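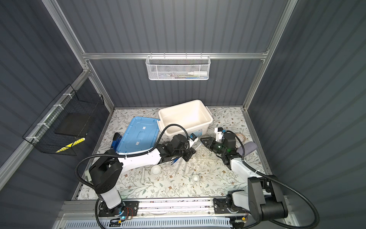 What did they teach the arms first, the tidying or the stopping?

The stopping, said Pilar Benítez, and she went on saying it for most of September, to anyone who came up to the second floor at Graltbridge with a cup of tea and a spare minute.

It had begun as Impi Heiskanen's idea, really, though Impi was far too polite to claim it. Everyone else in the Lornen group had been recording whole tasks from beginning to end, the way you might film your grandmother making dumplings, and the arms had learnt them rather well and then carried straight on. They would put a bowl where it belonged and then, having nothing further to do, go back and fuss with it, nudging it a little this way and a little that way, like a guest who can't find the right moment to leave.

"They don't know it's over," said Impi, who had been watching this for an hour with her coat on. "We always switch off the recording the second we've finished. They've never once seen anybody be finished."

So Pilar tried it. She sat down and guided the arms through the same old job, lifting the pestle, setting it in the bowl, drawing both grippers back, and then she simply stayed where she was and kept recording for seven seconds of nothing at all. It is a surprisingly long time, seven seconds, when you are holding still on purpose! She thought about her mother's kitchen, and whether she had posted the Gernetti form, and then she did it again, and again, until her shoulders ached and Renata Medina brought her a biscuit.

They trained on it overnight. In the morning Renata ran 11 trials and wrote the results in pencil, since she didn't trust anything she couldn't rub out. In nine of them the arms put the pestle in the bowl, drew back and rested. In the other two they fussed, but only a little, and Renata thought even the fussing had a tired sort of look about it.

"It's a small result," said Pilar, trying to sound like somebody with a small result.

"It's a lovely one," said Impi, and at last she took off her coat and hung it on the door.

Then the three of them pulled up their chairs and ran it once more, for the pleasure of it, and when the arms went quiet they sat there quietly too, until the kettle clicked off down the corridor and Renata got up to see to the tea.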